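September 2023
Afterimage and motion aftereffect notes, bench two

I finally sat down with the spiral disk again, after leaving it on the shelf since July, and I'm so glad I did, though it ate up far more of the day than I meant to give it (as these things always do). The old motor from Brudach still runs, bless it, with a bit of a hum at the low end. I had it turning at 9 revolutions a minute to begin with, which was too slow to get much of anything out of my own eyes, then went up in small steps until the wall behind it seemed to swell nicely when I looked away.

Effie Jardine came by after lunch and tried it too. She gets the effect sooner than I do and it hangs on longer – 21 seconds for her on the best run, and I never managed anything close to that. We had both looked for the same length of time, with the same lamp, so I'm putting it down to the person and leaving it there for now. She also pointed out that I was letting my eyes drift off the center dot, and she was right. I've glued a slightly bigger dot on.

Then the color disks. The red and green pair that Pellura printed for us is lovely on paper but has a sheen under the Söderlund lamp, and you get a bright wedge that stays put while everything else turns. It spoils the whole thing, since your eye goes straight to it. Tilting the lamp helped a little. A matte reprint would help a lot more, and I've written to ask what they'd charge.

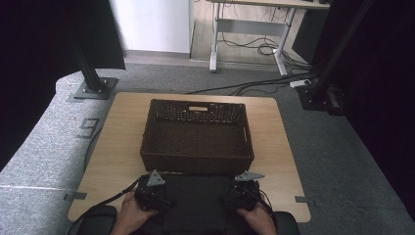
The black and white disk is the one I keep coming back to, the kind where faint colors show up in the thin arcs once it's spinning. I see a dull brick color on the inner arcs and something bluish on the outer ones, and when I flip the direction they trade places, just as the books say they should. Effie sees hardly any blue at all. We went back and forth on it for quite a while, very cheerfully, and ended up agreeing to write down our colors separately next time, before either of us says a word out loud.

Still to do: new belt for the motor, ask Skellton about the gray card (the 520 mm sheets, if they still cut them), and copy the timings from the back of the envelope into the proper table before I lose the envelope.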